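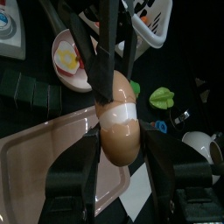 Two grippers on one brown egg, the white showing where the shell has split around the middle.

Before You Budget for a Kitchen Robot: Tips for People Who Like Their Money

Posted September 2, 2026

We use cookies to remember your preferences and measure traffic. By continuing to browse you accept our cookie policy. Accept | Manage settings

Every few months somebody writes in to ask whether it's time to put a robot arm on the kitchen counter. My answer is still no for most households, but people keep asking and some of you will buy one whatever I say. So these are tips for buying, in the order I wish I'd had them.

Price the second arm first. The number in the ad is nearly always for one arm. The Panden starter kit is $1185, and for that you get an arm that can pick things up and put them down somewhere else. Try cracking an egg one-handed and then try it with mittens on. Cooks who can do it had years of practice. Most jobs in a kitchen need one hand to hold and another to work, so budget for 2 arms or drop eggs, jars and peeling from your list. The Wustard pair is $2959, and the mounting plates are extra.

Write down the jobs before you look at any product page. I mean real jobs, the ones you do on a weekday. Mine were eggs, unloading the drying rack, wiping down. Then cross off whatever takes you less than a minute. I had very little left on my list and I suspect you will too.

Ask about the fingers. Sellers love to talk about reach and lifting power. For kitchen use I care much more about what touches the food. Ask what the fingertips are made of, whether they come off without tools, whether they can go in the dishwasher, and what a spare set costs. If the answer to the last one is "contact sales," add $300 to your budget and be pleased if it comes in under.

Don't trust a demo with toy food. A plastic strawberry weighs nothing, never gets slippery and looks the same every time. Toys are fine for practice. They tell you very little about a real egg, which is why I'd want to see a shell under those fingers before I paid for anything. Ask for the whole video too, start to finish, at normal speed, and ask how many eggs went in the trash that day.

Measure the counter, then measure it again with the arm reaching. Makers give you the size of the base. The elbow needs room as well, and it will find your upper cabinets. The Llanos folding model looks tidy in the brochure, folded. Cut a piece of cardboard to its full reach and swing it around for an evening before you order. Tape works if you have no cardboard.

Count your own hours as a cost. Setup took me most of a weekend, and every change in the kitchen meant doing part of it over. New cutting board, different bowl, lamp moved to the other side. The sales page said "learns your kitchen." Mine learned it the way I left it in January.

Be careful with subscriptions. Some arms will run without a monthly plan and some turn into a coat rack. Get it in writing which features stop when the payments stop. Skaltville offers a lease, and I've seen people call that the cheap way in. Read the part about returning it, especially who pays the freight.

Keep some of the budget for things that break. Bowls, mostly. Use steel or plastic for the first month and put the good dishes in another room. Cheap eggs are fine for practice, and work over a tray with a rim, one you can lift out and rinse.

Buy used only if you can see it run. Bring something soft and something smooth, have the seller pick up each one several times, and listen to the joints while it moves. Grinding means walk away. A stutter might be a loose cable, but I wouldn't pay full price to find out.

Borrow if you can. A week with one on your own counter will settle the question faster than any review, including mine. I gave my single arm its week and went back to cracking eggs on the edge of the pan.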